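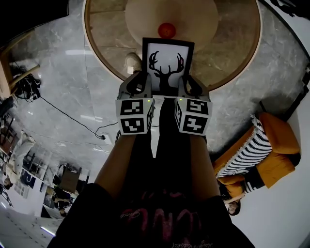

Photo: Shabnam Rind

Praledine
Very short stories by Arūnas Rimkutė
Translated by Bożena Adamczyk

Fourteen stories set in one river town, where the ferry runs on gossip and the baker's late wife still does the accounts. The shortest fills half a page. The longest, "Salt for the Bishop," runs to 932 words and first appeared in Pistero in a slightly different version.

Paperback, 151 pages, sewn binding, with flaps. The type is set a little larger than in our earlier story books. First printing of 2,000 copies. An afterword by Njoroge Biwott covers the order of the stories and the two that were left out.

Copies ship from June. Orders of three or more go by parcel post — please give a street address. Signed copies are sold out. Bookshops and teachers can ask for the trade price by email.

Also by this author: The Lamp Inspector (out of print).

© Holzer Editions | Orders and rights: Wajid Kazmi | Contact | Back to top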